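About Lesis

Lesis is a small preschool in Wevisthorpe with 3 rooms and a yard. Orsolya Major opened it after years of working in places that promised parents their toddlers would be "future-ready." She didn't believe it then and we don't say it now.

We are wary of most things sold as educational. A tub with some water in it and a heap of painted wooden blocks will keep a four-year-old busy longer than most of the kits we get catalogs for. Does sorting purple from red make a child better at math later? We have read the claims, and we'd like to see better evidence. Children like doing it. That is enough for us to keep the blocks out.

Blocks, a teal tub and a tiled corner:

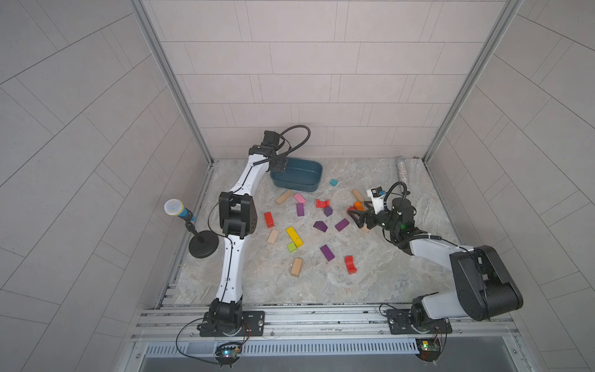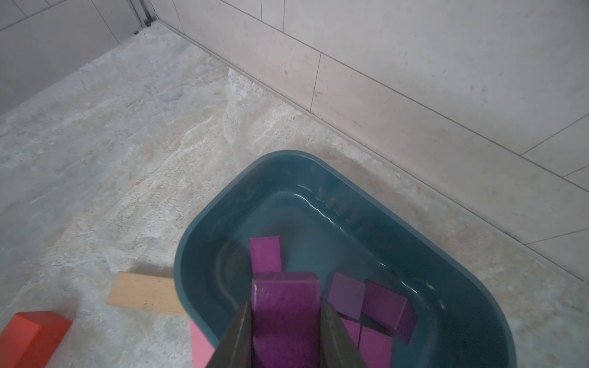
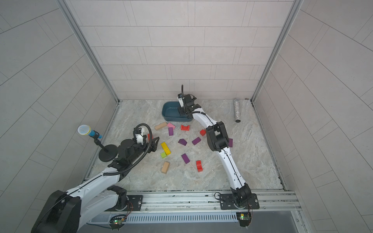

We don't grade play or send home charts about it. Felista Khaemba, our lead teacher, writes each family a plain letter in August saying what their child has been up to, and if she has nothing useful to add about "fine motor outcomes," she leaves it out.

Cleaning up is part of the morning. Blocks get sorted by color, more or less, and some end up in the wrong bin. Wood and water are a poor match over time, paint wears at the edges, and we replace pieces when they get rough. Kanako Honda handles the buying and is hard to impress. She turned down the Trikus sensory range twice.

We have been asked whether we follow a method. We borrow from several and distrust anyone who follows just one.

Enrollment for the fall closes on 8th May. The registration fee is $195 and is refundable if you change your mind. Visit first, preferably on a noisy morning, and ask Felista anything you like.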